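Woven to be used: Ľubica Pešek on cotton, colour and cloth that stays on the table

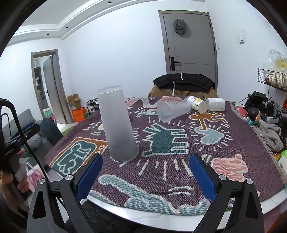 Ľubica Pešek has designed woven blankets for the Olville workshop for 17 years, and she is impatient with customers who fold them away. "A blanket is a flat cloth with a known weight," she says. "Put it on a table, put your cups on it. It will hold."

Her figured designs start as drawings on squared paper. Each square stands for one crossing of warp and weft, so a curve is always a set of steps. Small motifs suffer most. "A heart is easy. A dog with its mouth open is harder, as the teeth need at least four squares each or they close up."

The cream outlines are a technical choice as well as a matter of taste. Where two mid-tones meet, such as green against purple, the edge looks soft from a distance. A light line keeps the shapes apart. It also means more changes between the layers of the cloth, and long loose threads on the back have to be tied down. Pešek allows no float longer than 4 mm.

Purple grounds gave trouble at first. The early dye lots from Vlček varied, and in October the workshop sent back 19 cones. "You do not see it on the cone. You see it as a bar across the finished piece."

On care she is brief. Wash cool, spin at 800, dry flat. Blot spills at once and do not rub — rubbing lifts the fibre and dulls the outline. For a smooth table top she suggests a thin cotton underlay, cut slightly smaller than the blanket, to stop it creeping when things are moved about.

The next design, Karby, uses fewer colours and larger figures. She is still redrawing the border.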